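Lellville Community Help
Household and Clothing > Knitwear

Folding and storing a patterned knitted cardigan: recommended method requested

Posted by Humaira Arain

I should be grateful for advice on the folding and seasonal storage of knitted garments. I have responsibility for the clothing cupboard at a residential house in Lellville, where bedding and out-of-season clothes are sorted twice a year, and I am preparing a short sheet of instructions for residents and their families. The existing sheet deals adequately with shirts, trousers and bed linen. On knitwear it states only that items should be "folded neatly", and this has led to a considerable variety of results.

The garment that prompted my enquiry is a mint-green cardigan with a bright pink pattern, a buttoned front and a cat's face in the lower part. The care label was removed at some point before it reached us, so I cannot state the fibre with confidence. It has previously been stored on a hanger.

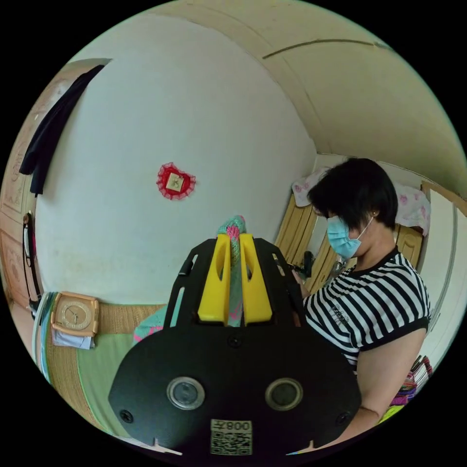

My principal concern is the shoulders. Garments kept on hangers over the summer have come back to us with a raised point at each shoulder, and in two cases the body had lengthened noticeably. I have therefore decided that all knitwear will in future be kept flat. The cupboard shelves are not deep, and a cardigan folded only once down the middle projects beyond the front edge and catches in the door.

I would also welcome guidance on the following matters. Should the buttons be fastened before folding, or left open? Is it acceptable to fold across a knitted motif, or should the fold be placed elsewhere? Is there any objection to carrying out the work on a bed? We have no large table upstairs, and it is usual here to lay the garment on a woven mat on top of the bed and to put the finished pieces in piles at the side.
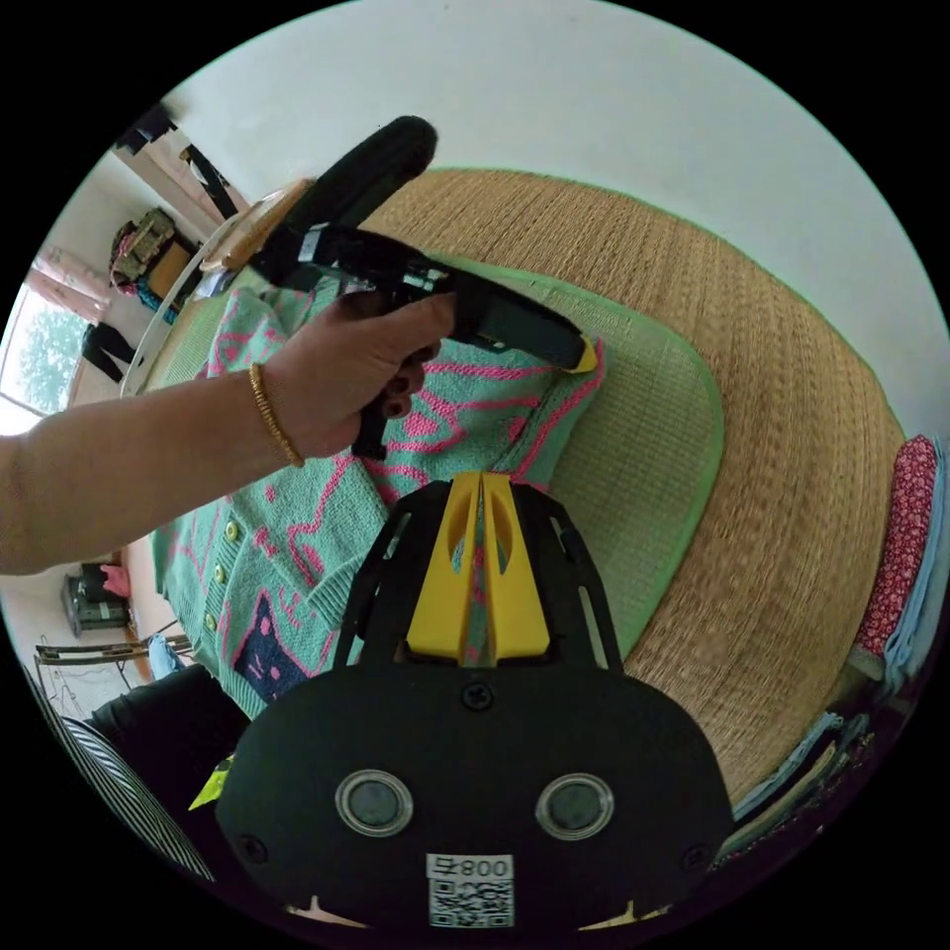

Lellville Household Pages, Volume 34, Number 6

I should add that the sheet must be brief enough to fix to the inside of a cupboard door. Long explanations are not read. A procedure in a few plain steps would be preferred, with any remarks on moths or damp kept separate, as those are covered in another document which I did not write and am not permitted to alter.

Replies

Posted by Gwendolyn Kasprzak

I would support the decision to discontinue the use of hangers. The procedure below was adopted at the Korstead clothing store when I was in charge of the knitwear section, and it may be copied without acknowledgement.

Confirm that the garment is clean and fully dry. Check the cuffs and the underarms by hand, as they are the last parts to dry.

Fasten every button. Where a buttonhole has become loose, fasten it nonetheless and set the garment aside for mending afterwards.

Lay the cardigan face down on a flat surface and smooth it outwards from the centre with the palms. Do not pull at the hem.

Bring one side towards the middle of the back, so that the fold runs from the shoulder straight down to the hem. Lay the sleeve down along the body, parallel to the fold. Repeat on the other side. The two sleeves should lie next to each other and should not overlap at the cuff if this can be avoided.

Fold the lower part upwards by a third, then once more to meet the neck. Turn the whole piece over. It will now present a flat front with the collar or neckband uppermost.

For a shallow shelf, the second fold may be replaced by a loose roll from the hem. The roll takes up less depth, although it makes a less stable pile.

With regard to the motif, I would move the crosswise fold up or down by a small amount so that it falls in plainer knitting. A picture is usually worked in several yarns, with strands carried across the back, and the fabric there may be thicker than the rest. A hard fold through it can leave a line which remains visible when the garment is next worn. The cat's face being low on the body, the first fold is the one to watch. If it cannot be avoided, place a sheet of white tissue inside the fold.

I see no objection to the use of a bed. A mattress gives way under the hands, however, and a firm mat on top is a sensible arrangement. The only precaution I would mention is to pass a hand over the weave beforehand. A broken end of straw will catch a knitted loop very readily, and the person folding does not always notice until the garment is lifted.

Posted by Hideaki Ikeda

Buttons open. I have always kept mine open and have had no difficulty.

A cardigan should also not be kept beneath heavy items. Jeans at the bottom, knitwear at the top.

Posted by Sudheer Devadiga

I agree with the greater part of what Ms Kasprzak has written, and offer some additional observations from the linen room at Ploltia.

On the question of buttons, both practices can be defended. Fastened buttons keep the two fronts level, and a person with little experience will obtain a tidier result. Against this, a row of small buttons pressed under the weight of a pile may mark the garment lying below. Our own rule is to fasten the top button, the bottom button and one in the middle, and to place the garment with its buttoned side facing upwards. This appears to satisfy most people - though not, I regret to say, all of my colleagues.

The height of the pile deserves a line on the sheet. We allow 6 knitted garments to a pile and no more. Above that number the lowest pieces become flattened, and residents looking for a particular item tend to draw it out from the middle, after which the whole pile has to be done again.

As to tissue, white and unprinted is correct. We purchase it in packs of 500 sheets. Newspaper should not be used under any circumstances, least of all with a pale green.

In the absence of a care label, I would treat the garment as wool for the purposes of washing and storage. If it should prove to be something more robust, no harm will have been done.

Finally, I would suggest that the sheet carry a simple line drawing beside the step concerning the sleeves. In our experience that is the step at which written instructions fail. Readers fold the sleeve across the body at an angle, and it then emerges from the side of the finished piece.

Comment by Humaira Arain

I am obliged to all three correspondents. Ms Kasprzak's procedure will be used as the basis of the sheet, with the three-button rule and the limit on piles added. I tried the loose roll on our upper shelf this morning and the door closes properly.

One point remains open. Mr Devadiga recommends a drawing, and I am not able to draw. If any reader holds a suitable outline of a cardigan seen from the back, with the sleeves laid down along the body, I should be pleased to receive it at the house office before the end of July.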